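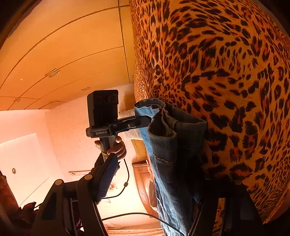

Jeans should never go near a hanger, according to Geum-ok Byun, and after the winter I've had with sagging closet rods I've stopped arguing with her. So this part of the guide is all about folding.

Guides > Bedroom > Closet set-up > Part 4: Jeans

I'm assuming you've put the Tullard shelf insert together (Part 3) and it's standing level. If it wobbles, go back and fix the feet first, please! A full stack of denim is heavier than you'd think.

Before you start

Clear a flat spot to work on. I use the bed, bedspread and all, leopard print or plain, it makes no difference. Empty every pocket. I once folded away a library card and didn't see it again until April.

CAUTION: Raw or very dark denim can rub off on pale bedding. Put an old towel down first.

Folding

1. Pick the jeans up by the waistband and give them one good shake.

2. Close the button and zip. (I skip this on old pairs, and they come out a bit lumpy but fine.)

3. Lay one leg on top of the other, back pockets facing out.
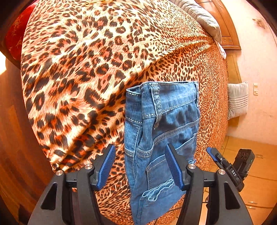

4. Run your hand down from the waistband past the back pocket, smoothing as you go. The thick stitching around the pocket and the side seams love to ripple, so give those a little tug. Belt loops can get bent outward too, just press them flat with your thumb.

5. Tuck the pointy bit of the seat in so you have a straight edge.

6. Bring the hems up to just below the waistband, then fold in half again. For the narrow Tullard shelf, fold in thirds instead.

NOTE: Faded, softer pairs slump more than stiff ones. I put them on top of the stack.

Stacking

7. Place each pair with the fold toward you, so you can pull one out without dragging the others along.

8. Stop when the stack reaches 40 cm. Mine went over once and the whole lot slid onto the floor at six in the morning!

9. Leave a finger's width at the back for air. Emcombe is damp, and I'd do this anywhere near the coast.

CAUTION: Don't lean on the shelf to reach the top one. Use a step.

If you're using the Tagle drawer in place of the shelf, stand the folded pairs on edge like books and go on to Part 5, where I get into dividers.

Comments

Florian Renaud
Thirds worked way better for me, even on the wide shelf. My jeans are long though.

Hye-jin Shin
Does step 5 matter for kids' sizes? Mine are so small they hardly have a pointy bit.

Syafiqah Nugroho
@Hye-jin Shin I leave it out for my son's and they stack okay.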